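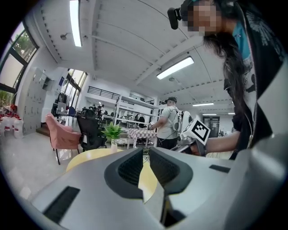

How often do you wipe down a checkered tablecloth that gets used every day? Once after breakfast, once at night, and into the wash when the red starts looking brown.

Anyway. 31st May and I'm finally doing the big room. Been putting it off forever. Plan was one morning, ha.

Round table first. Light wood, shows every ring, so no more mugs without something under them, I mean it. Plant stays in the middle. It's spiky and it bites but it's the only green thing I haven't killed. Pink armchair stays too. Ya-wen Lui wants it for her place in Melwood and she can keep asking. The black mesh office chair I'm less sure about, comfy but it looks wrong next to the pink. Maybe swap it for the Skutano one if they ever restock. They said September.

Then the drawer. Oh boy. Around 100 rubber bands, 11 dead pens, a Casholm catalog I never opened, keys to I don't know what. Binned most of it. Kept the keys becuase what if.

And glasses. Glasses live everywhere in this house, on the window sill, in the fruit bowl, under cushions. Nazar Stasiv sat on a pair last winter and we don't talk about it. New rule, they get one spot and one spot only.
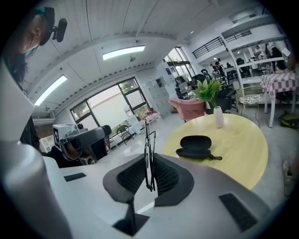

Where should reading glasses go when you're not wearing them? In a small tray near the door, folded, lenses up, with nothing else allowed in it.

Tray is an old saucer for now. Works fine. Thin wire frames bend if you so much as look at them, so no piling stuff on top, no mail, no change.

Still to do: windows, the shelf, teh cable box. Wash the tablecloth, cold, seperately from anything white. Also call Huang about the rug. Need lunch first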